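4.2 Cleaning and storing hand tools

Applies to the Sanna and Jesia tool sets. Use the Nakotlow steriliser only with metal parts.

1. Switch the steriliser off at the wall and let it cool for 25 minutes.

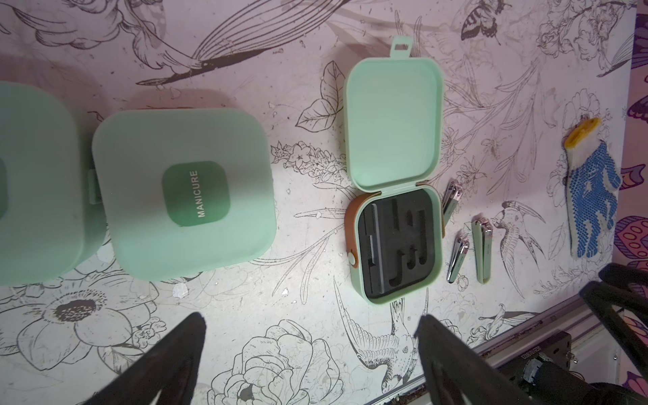
2. Fill the tank to the 1000 mL line with distilled water. Tap water leaves scale on the heating plate.

3. Lay metal tools in the tray in a single layer, with hinged tools open.
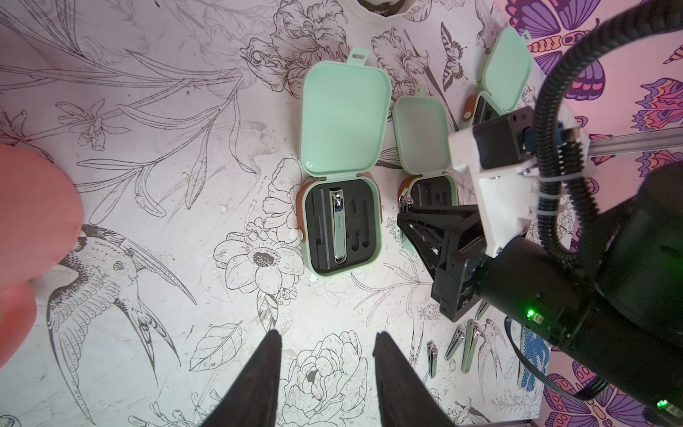

Cases open, with a nail clipper in its foam slot.

CAUTION: Do not place foam inserts or plastic cases in the tank. Wipe them with a damp cloth only.

4. Close the lid and select program 2. The cycle takes some 11 minutes.

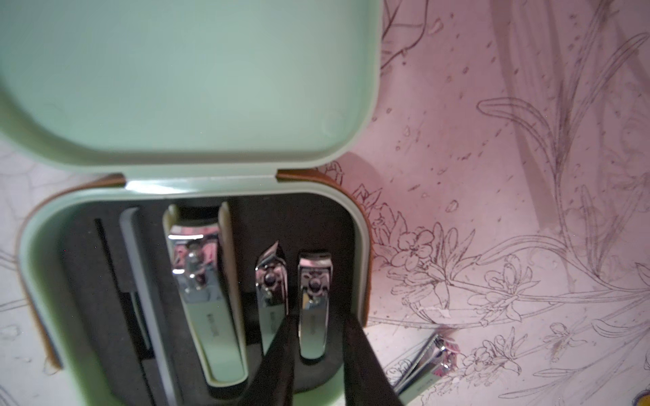 5. Lift the tray out by its handles and dry each tool with a lint-free towel – pay attention to pivots and springs.

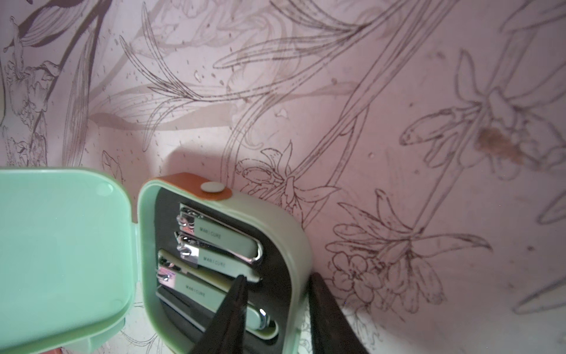 6. Return tools to storage once fully dry. Drain the tank at the end of each day.

NOTE: Replacement trays are ordered from Skarkton, attention Isla Crichton. Quote the colour code under the base.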